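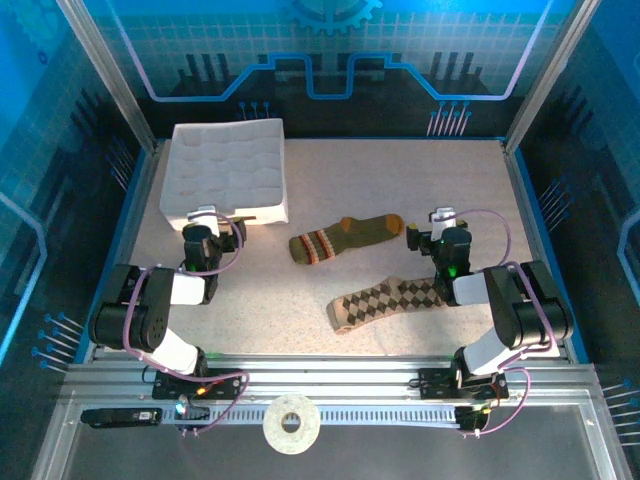 Zamden Handling Laboratory
Bench diary, Cell B, March
Entry made at 4:40 pm

Work resumed after lunch on the comparison of the Plirnov finger set with the set supplied under the original purchase. The controller remains the Prundeo unit, running the configuration that was approved last month. No changes were made to gains or speed limits. The closing force was left at the value recorded in the morning entry.

The afternoon program was confined to soft goods and small rigid pieces. It comprised 18 attempts at picking up a sock from the bench, divided evenly between the two arms. The foam tray stayed in the cell so that the approach paths would have to clear it, as they will in the Tăng trials. On two attempts the left arm slowed noticeably in the vicinity of the tray and the path was recomputed. The delay was short but will be reported, as the acceptance document refers to total cycle time and makes no allowance for replanning.

Results with fabric were uneven. The Plirnov fingers took hold of a folded edge reliably. Where the sock lay flat, they tended to slide over the knit and close on nothing, and a second descent was needed. The original set performed better on flat fabric, though it released slowly and on one occasion carried the sock back towards the home position. The operator stopped the arm and freed it by hand. The stop was logged under the usual category, with a note that no fault was present in the arm itself.

The transfer exercise followed at 3 pm. In this exercise one arm presents a piece at mid-bench and the other is required to take it without the first letting go early. Release is triggered by the measured load at the receiving gripper, with a delay of 35 milliseconds. It was proposed in the morning that the delay be lengthened. The laboratory has elected to leave it alone until the fabric series is complete, so that the two sets of results can be read together.

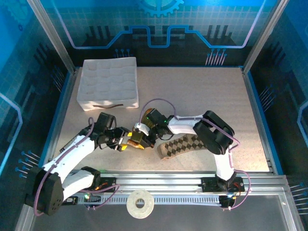 Does a transfer between the arms require the same closing force on both grippers?

The two forces are set separately, and in the present series the receiving gripper is set slightly higher so that it has a firm hold before the other opens.

The count on the Prundeo controller stood at 668 completed cycles at the close of the session. The service interval for the finger mounts is 2000 cycles, and no inspection is due. The fasteners were nevertheless checked by hand and one on the left gripper was found to be a quarter turn under. It has been tightened and the matter entered in the maintenance book.

The camera calibration was not repeated today. The programming staff consider the present calibration sound, although the missed picks on flat fabric were all slightly high, and a height error has not been ruled out. A calibration check will be carried out before any further fabric work.

Outstanding: request for spare pads to Plirnov, still unanswered. Revised payload table for the Tăng file. Log files from the morning session to be copied to the shared drive, the first transfer having stalled partway.

Cell powered down at 4:25 pm and the key returned to the cabinet.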